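Stellenangebot: Mitarbeiter oder Mitarbeiterin für Wäsche und Hausservice (m/w/d) im Gästehaus Trerosside

Veröffentlicht: 21. April 2018
Beginn: im Juni oder nach Vereinbarung
Umfang: 30 Stunden in der Woche
Kennziffer: 3798

Wer wir sind

Das Gästehaus Trerosside ist ein kleines Haus für Wanderer, Familien und Chorgruppen. Ich führe es zusammen mit meiner Geschäftspartnerin, Frau Chaudhary. Ich komme selbst nicht aus Deutschland und habe die Sprache erst als Erwachsener gelernt, darum bitte ich um Nachsicht, wenn ein Satz in dieser Anzeige etwas steif klingt. In unserem Team werden mehrere Sprachen gesprochen, und wir sind es gewohnt, einander zweimal zu fragen.

Die Gäste bleiben bei uns meistens mehrere Nächte. Sie kommen mit nassen Jacken und schmutzigen Hosen vom Berg zurück und freuen sich sehr, wenn am Abend alles sauber ist. Deshalb bieten wir neben der Hauswäsche auch einen Wäschedienst für die Gäste an. Bis jetzt haben Frau Chaudhary und ich diese Arbeit nebenbei gemacht. Das geht nicht mehr gut, und wir möchten sie in feste Hände geben.
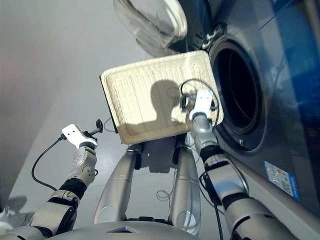

Der Arbeitsplatz befindet sich im Erdgeschoss, mit einer eigenen Tür zum Hof. Die Bettwäsche und die großen Tischdecken geben wir an die Wäscherei Kornier, die sie zweimal in der Woche abholt und zurückbringt. Im Haus waschen wir die Handtücher, die Küchentücher, die Arbeitskleidung und die Kleidung der Gäste.

Ihre Aufgaben

Sie nehmen die Wäsche der Gäste an der Rezeption entgegen und schreiben den Zettel mit Namen und Zimmernummer.
Sie sortieren, waschen, trocknen, bügeln und legen zusammen. Wolle und Funktionskleidung werden getrennt behandelt, hierfür gibt es eine Liste, die wir gern mit Ihnen verbessern.
Sie bereiten die Säcke für die Wäscherei Kornier vor und prüfen die Lieferung, wenn sie zurückkommt.
Kleine Reparaturen, zum Beispiel ein Knopf oder ein offener Saum, erledigen Sie mit der Nähmaschine oder von Hand.
Sie führen das Lager für Waschmittel und melden rechtzeitig, was bestellt werden muss.
Wenn in der Wäsche wenig zu tun ist, helfen Sie beim Frühstück oder beim Herrichten der Zimmer.

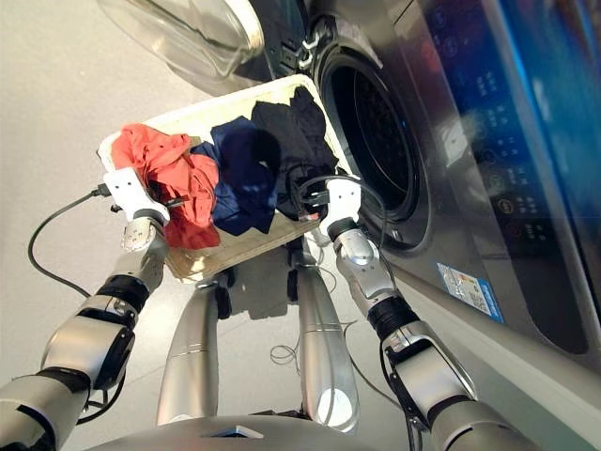 Wir arbeiten in zwei Schichten. Die Frühschicht beginnt um sieben Uhr, die Spätschicht endet um acht Uhr am Abend. Welche Schicht Sie übernehmen, besprechen wir immer einen Monat im Voraus. Zwei Wochenenden im Monat sind garantiert frei. In der Adventszeit, wenn die Chöre da sind, kann es vorkommen, dass wir Sie um eine zusätzliche Stunde bitten. Diese Stunde wird aufgeschrieben und bezahlt oder später als Freizeit gegeben, wie Sie es wünschen.

Was Sie mitbringen

Eine Ausbildung in der Textilreinigung oder in der Hauswirtschaft ist willkommen, aber sie ist keine Bedingung. Wichtiger ist uns, dass Sie sorgfältig arbeiten und mit fremden Sachen so umgehen wie mit Ihren eigenen. Wer schon einmal einen Pullover zu heiß gewaschen hat und daraus gelernt hat, bringt auch Erfahrung mit.

Sie sollten so viel Deutsch können, dass Sie ein Pflegeetikett und eine kurze Nachricht verstehen und mit den Gästen ein freundliches Wort wechseln können. Englisch ist eine Hilfe. Die Arbeit wird vorwiegend im Stehen gemacht, und es muss auch getragen werden. Wenn Sie in diesem Punkt eine Einschränkung haben, schreiben Sie uns bitte trotzdem, dann überlegen wir gemeinsam, welche Teile der Arbeit passen. Einen Führerschein brauchen Sie nicht. Die Bushaltestelle liegt gegenüber der Einfahrt, allerdings fährt der erste Bus am Wochenende erst nach der Frühschicht. Für diese Tage finden wir eine Mitfahrgelegenheit.

Was wir bieten

Einen unbefristeten Vertrag nach der Probezeit.
Bezahlung über dem Mindestlohn; den genauen Betrag nennen wir im ersten Gespräch, und wir richten uns dabei nach Ihrer Erfahrung.
Zuschläge für Sonntage und Feiertage.
Ein warmes Essen an jedem Arbeitstag, auch vegetarisch.
Arbeitskleidung, die natürlich im Haus gewaschen wird.
Auf Wunsch ein möbliertes Zimmer im Nebengebäude für die ersten Monate, zu einer geringen Miete.
Einen bezahlten Kurs in Fleckenbehandlung oder in Deutsch, je nachdem, was Sie brauchen.

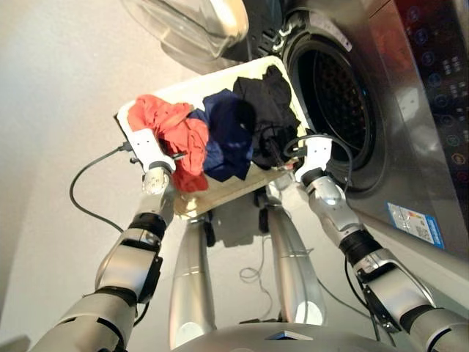 So bewerben Sie sich

Bitte schicken Sie uns einen kurzen Brief und einen Lebenslauf, per Post oder über das Formular auf unserer Internetseite. Ein Foto ist nicht nötig. Zeugnisse können Sie zum Gespräch mitbringen. Schreiben Sie bitte die Kennziffer dazu, weil wir zur gleichen Zeit auch eine Aushilfe für die Küche suchen und die Briefe sonst durcheinander kommen.

Nach dem Gespräch laden wir Sie zu einem Probetag ein. Er wird bezahlt, und die Fahrtkosten übernehmen wir ebenfalls. Sie bekommen von uns in jedem Fall eine Antwort, auch wenn es eine Absage ist.

Fragen zur Stelle beantworte ich gern am Telefon, am besten am Nachmittag zwischen zwei und vier Uhr. Sollte ich gerade nicht im Haus sein, hinterlassen Sie bitte Ihre Nummer an der Rezeption, dann rufe ich zurück.

Keir Aitken
Gästehaus Trerosside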